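18 Dec 2018

Up before six. The power had been off since some time in the night, so I made tea on the gas ring and ate the last of the bread standing up. No rain. Overcast again, the same as the whole of this week, but the ground has a crust on it now and I decided to walk the road to Mostbridge and get the measurements done instead of putting them off until the new year.

Took the long tape, the notebook, two pencils, a bottle of water, the old boots. Left the car at the house. I have been driving that road twice a week for nine years and I could not have told you where the curb starts.

It starts at the culvert. I had it in my head that it started farther on, past the turn for Colari, but that must be the other road. From the culvert it runs without a break until the trees, low and pale, and then I lost the top of it under dirt and leaves and had to feel for it with my foot. It was whitewashed once. I remember the paint being done, the year the bus was going to be extended out to us. The bus never came but we had a very clean curb for a few months.

Measured from the culvert to the first bad place: 400 feet. I did it twice because it seemed too neat a number, and got the same again give or take my own clumsiness with the tape. The tape is only 100 feet, so every length means walking back to free the end from under a stone. By the third time I had a system. By the fourth I had forgotten to write down the third and had to go back to the culvert. That was most of the first hour.

The bad place is the one everyone complains of, the humps in the middle. In a car you only know it as two bangs and then the smell of whatever was in the shopping bag. On foot you can see how it is put together. The ground is high in lumps with dips between them, and the lumps are a darker brown than the rest. I think this is clay that came up in November, when the heavy trucks were going through to the Blomqvist yard and the road was soft. They cut it, it dried the way they left it, and everybody since has steered around the edges and made the edges wider. 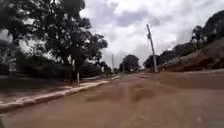 I put the deepest rut at 5 inches, laying the broom handle across and measuring down from it. I had expected more. It feels like a foot when you hit it. I wrote 5 in the notebook and underlined it, because when I send the letter I do not want to be caught exaggerating. Last time the road was written about, whoever did it said the holes were knee deep, and the office sent a man out, and he stood in one in his good shoes and it came to his ankle, and that was the end of that.

Sat on the curb for a while and had some of the water. The trees on that side have got very big. The branches come right out over the verge now, and underneath is all bushes, too thick to get into. There used to be a path through there down to the stream. I looked for it and could not find where it went in. The grass on the strip is poor, thin stuff, and I suppose that is the shade as much as anything.

Thought about drainage while I was sitting. The road is smooth enough at our end. It is wide, wider than it needs to be, and flat, and I think the flatness is the trouble. Water has nowhere particular to go. The curb keeps it from running off to the left and the ground on the other side is no lower, so it stands in the middle and the trucks stir it. If someone would cut a few gaps in the curb, the width of a spade, it might do more good than a load of gravel. I wrote this down also, with a small drawing. The drawing is bad.

Three cars passed while I was out, and one truck. The truck slowed down for the humps and then took them anyway. Everything got a coat of dust, me included. I could taste it in the tea when I got home, though that may have been the cup.

Went on past the trees as far as the gate at Grascombe. That stretch is not bad. There is one soft place near the gate, which I paced out and did not measure, roughly 200 feet from the last of the trees. The curb gives out well before that. My knee was starting to complain so I turned around there and did not go the rest of the way to Mostbridge, which means the far section is not in the notes. I will have to say so in the letter or go back for it. I would like to go back for it. It depends on the knee.

Coming home I walked in the middle, where the humps are, to see whether a person could get over them with a cart. You can if you go slowly and pick your line. With a stroller I would not want to try. I should put that in too.

Home by eleven. Boots off on the step, and knocked them against the wall, and left them there. The power was back. The clock on the stove was blinking and I set it from the radio. Washed my face and the water went brown. Swept the hall, which did not need it before I came in and did afterward.

Lunch was the rest of the lentils with an egg. Then I copied the numbers out properly at the table. I have this down now on one clean sheet: culvert to first ruts, depth of the worst rut, the soft place, the curb and where it stops. I left a line at the bottom for the far section. It looks like very little for a morning's walking. I tried adding a sentence about the trucks and took it out again. The letter is meant to be about the road, and if I start on the trucks I will never stop.

Priced gravel over the phone, just to know. They quoted me 400 for a load, delivered, and then said that delivery out here would depend on the state of the road. I said that the state of the road was why I was calling. The woman on the phone said she understood but it was up to the driver. I asked how many loads it would take for a stretch like that and she could not say without somebody looking at it. So I have a price for one load and no idea how many. I wrote it on the back of the sheet, not the front.

Slept for half an hour in the chair, which I had not planned. Woke up stiff. Did the stretches for the knee, the ones on the card, all but the last, which hurts.

Went out again before dark to bring in the wood. Still overcast and no wind at all. If it rains this week the ruts will fill and my measurement will be out of date before anyone has read it. If it stays dry the dust will get worse. I stacked enough for three days by the back door and covered the rest. The cover has a tear in it near one corner that I keep meaning to patch. Put a brick on it.

Supper was soup. Wrote the first page of the letter and did not like it. It was too long getting to the point and it sounded angry in the second half. Started over and got as far as the culvert. I will finish it tomorrow with fresh eyes and then see about the knee and the far section.

To get from town when I next go: bread, stove matches, a longer tape if they have one that is not expensive, stamps. Also ask at the counter who the letter ought to be addressed to now, as the name I have is from the time of the bus.

Bed at nine thirty. Knee propped on the spare pillow.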